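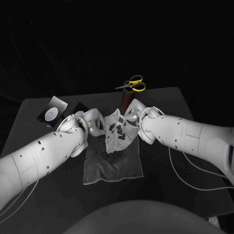
## 1. Textile preparation, Hallosville workroom

Reporting period: August. Prepared by Américo Marinho for the Skeslow small works fund.

Work in this period covered the sorting, flattening and folding of mixed household cloth before it goes to the cutting table. The printed lightweight pieces took most of the time. A typical one is pale gray with irregular black blotches, thin enough to wrinkle as soon as it is released, and it arrives at the table bunched up. The pieces are worked on top of a dark gray towel laid flat on the table. Scissors with yellow handles are kept at the far edge of the table, on a small brown holder.

## 2. Work completed

- 38 printed pieces were opened, flattened and folded to the standard rectangle.
- 47 plain pieces were processed the same way and shelved.
- The base towel was adopted for all lightweight cloth. On the bare tabletop the thin pieces slid when an edge was pulled, and the fold line moved with them. On the towel they stay put.
- The folding sheet was rewritten. It now starts with finding two corners on the same short side. The earlier version started from the middle of the piece and gave uneven layers.

Seven printed pieces were set aside. Four have a hem that has come undone, and three are cut so far off square that they cannot be folded to the standard size. They are stored separately, tagged, and will be used for small patches.

## 3. Observations on the printed cloth

The blotched pattern has no repeat that can be used for alignment. On striped or checked cloth the worker can match the print at the fold and see at once if the layers are off. With the blotched pieces the edges are the only guide, and the edges tend to curl upward when the cloth has been stored crumpled. Pressing the curl down from both sides before the first fold gave the best result. Pulling from one side alone stretched the weave — this was visible on several pieces after unfolding and did not recover overnight.

The towel hem is used as a reference line for the last fold. The stitched border is slightly lighter than the rest of the towel and is easy to find under normal room lighting.

## 4. Supplies and spending

The grant line for this phase is 4,000. Spending to date is within the line and consists of towels, tags, shelf dividers and one replacement pair of scissors. The towels were ordered from Jinholm and came in the correct size. The second order, for a lighter color, was canceled. Pale cloth is hard to see against a pale base, and the dark gray gives enough contrast for the edges to be found quickly.

The Ñahui delivery of unsorted cloth is expected on a Thursday, in two lots. Shelf space for the first lot has been cleared. Space for the second depends on how much of the plain stock is collected before then.

## 5. Next period

1. Fold the first Ñahui lot using the revised sheet.
2. Repair the four open hems and return those pieces to stock.
3. Test storing lightweight cloth flat between dividers, and record whether the edges still curl.
4. Replace the handwritten shelf labels.

No change to the schedule is requested. One decision is needed from the fund: whether the off-square pieces may be cut down for patches now, or must be held until the final inventory.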